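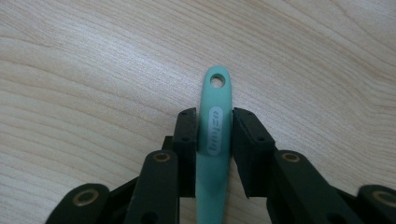
Keeping Food Longer: How Families in Fadham Saved Their Summer Harvest
Elis Howells
Local History Project, Final Report
13 October 2019

Introduction

When our class was asked to choose a subject close to home, I thought right away of my grandmother's pantry, which has smelled of vinegar and dill for as long as I can remember. I wanted to find out how people in Fadham kept their fruit and vegetables through the winter before everybody had a freezer, and whether any of those habits are still with us. My grandmother was delighted and has been feeding me pickled beets ever since.

How I did the work

I spent most of August talking to older neighbors, and in the end I had 11 interviews, most of them done at kitchen tables and nearly all of them longer than planned. I also read through the town newsletter at the library, where the back issues are kept in boxes with very little order to them (I lost a whole afternoon to the wedding notices). Fadham had some 2,000 people in the years I was reading about, and it felt as if every one of them had sent in a recipe for plum jam.

What I found

Canning was the method people remembered best. Families on Bellis Lane used to share one big kettle, passing it from house to house as the tomatoes came ripe, and two of the women I talked to still disagreed about who had dropped it and put the dent in it. Apples were wrapped in newspaper and kept in the cellar. Beans were dried on strings in the attic, and cabbage went into crocks with salt and a heavy plate on top.

I had expected people to say they did all this to save money, and some did. But what they wanted to talk about was the company. One neighbor told me her mother never shelled peas alone in her life, and she seemed a little sad that she now does it in front of the television!

Problems

Memories don't always match, especially about dates. I have left out stories that I heard only once, apart from the kettle, and I used the newsletter to check the rest where I could. I also wish I had talked to more men. Only two agreed to be interviewed, and one of them mostly wanted to discuss his cider.

Next steps

My teacher would like the recipes typed up for the school library, and I have finished five so far. The plum jams will take me a good while longer.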